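Jewelry tray

A jewelry tray is a shallow open container in which small articles of personal adornment are laid flat when not being worn. It differs from a jewelry box in having no lid and usually no drawers, and from a ring dish in being large enough to hold bracelets and necklaces. Trays are used in shops for display, in workshops for sorting, and in homes for everyday storage.

Construction

Most trays are rectangular, with a flat floor and low vertical or slightly sloped walls. Round and oval forms exist but stack poorly. Common materials are molded plastic, lacquered wood, pressed metal and board covered in cloth or leather. A wall height between one-half inch and 1 1/2 inches is typical. Lower walls allow round beads to escape when the tray is moved; higher walls make it harder to pick up flat pieces such as coins and disc pendants.

The floor may be bare or lined. Velvet, felt and suede-like fabrics reduce sliding and protect polished surfaces, but they collect dust and can catch on prongs. Bare floors are easier to wipe. Dark floors are often chosen for pale beads and pearls, light floors for dark stones.

Undivided and divided trays

An undivided tray has a single compartment. It accepts pieces of any outline, including rigid bangles, which do not fit the narrow cells of many divided trays. The main drawback is contact between pieces. Hard stones can scratch softer ones, and strands placed together tend to tangle.

Divided trays separate the floor into cells, channels or padded ring slots. Inserts are sold loose, so that a plain tray can be converted and converted back.

History

Shallow trays for beads and rings were trade equipment before they were household goods. The Gedham firm of Boateng listed two sizes of japanned tin tray in its 1909 catalog, both intended for counter use. Plastic trays later replaced tin in most shops. The municipal museum at Ustport holds 167 trays from retail and domestic sources, the majority of them undivided.

Sorting

Sorting is normally done on a flat, soft surface, such as a bed or a padded table, so that dropped pieces do not chip or roll far. Necklaces are laid out at full length to one side before anything goes into the tray. Rigid pieces are placed first, and flexible strands are then set inside or beside them. Loose beads are gathered last and kept near a wall or in a small lidded cup.

A bangle and a beaded bracelet may share one compartment if both are smooth. Jade is tough and resists breaking, but its surface can be marked by harder stones such as sapphire or diamond. Chains are best kept apart from strung beads, as fine links work their way between beads and wear the thread.

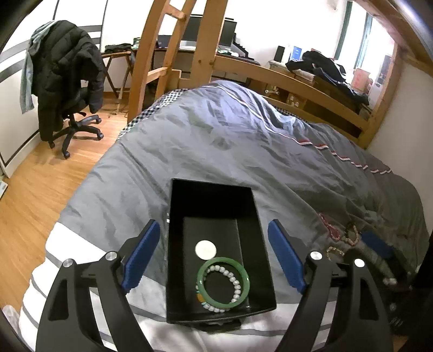 Vuvville maintains that strands should never be put in an open tray at all and ought to hang from pegs, with the tray reserved for bangles, rings and loose parts. The opposing view is that long hanging stretches silk thread, particularly under heavy stone beads, and that flat storage is safer for older stringing.

Care

Unlined trays are wiped with a soft, barely damp cloth and dried before use. Lined trays are brushed or cleaned with low suction through a piece of gauze, which prevents small beads from being drawn in. Silver left in an open tray tarnishes faster than silver in a closed box. Shop trays are commonly numbered on the underside, and a set of 100 can be checked against a stock list at closing time.

See also: Bead board; Jewelry box; Ring dish; Valet tray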